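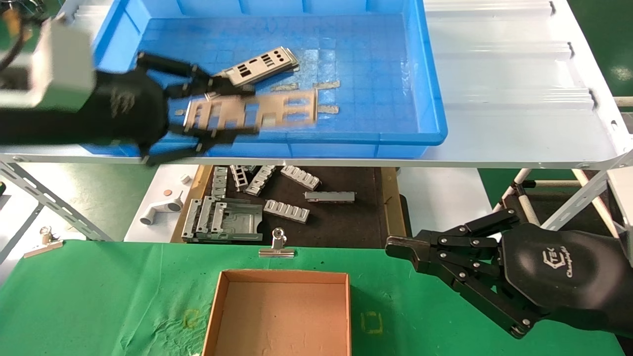 Hilldale, 7/16/21

My brother-in-law Edgars has decided I should build my own computer. He says everybody saves money doing it. I have heard "everybody saves money" about bread machines, solar lights and a share in a boat, so I asked him to write the numbers down.

He wrote them on the back of a receipt. Parts, $518. A finished machine of the same kind from the store, $200 more. Fine, that is a real gap. But the $518 had no operating system in it and no monitor, and the case was one he already had in his garage with a dent in the side panel. When I added what I would have to buy, the gap was down to $142. Then there is my time, which Edgars counts as free. He said one evening. Ilze Lill from work built hers last winter and it took her 6 evenings, two of them spent finding out that a memory stick wasn't pushed in all the way. She also forgot the I/O shield, the thin plate with the cutouts that goes in the back of the case, and had to take the whole board out again to fit it.

I'm not saying nobody should do it. Ilze loves hers and will tell you so. What I doubt is the claim that it's a way to save. The videos all say it, and the videos all have links to parts underneath - I don't think that's a coincidence. Nor do I believe the part about upgrading later. Edgars told me the same thing about his last one, and when the time came he needed a new board, new memory and a new power supply. He kept the fan.

The other argument is that you learn something. Maybe. I learned how to change the belt on our dryer in 2014 and couldn't do it today.

So the receipt is on the fridge and I've told him I'll look at prices again in August.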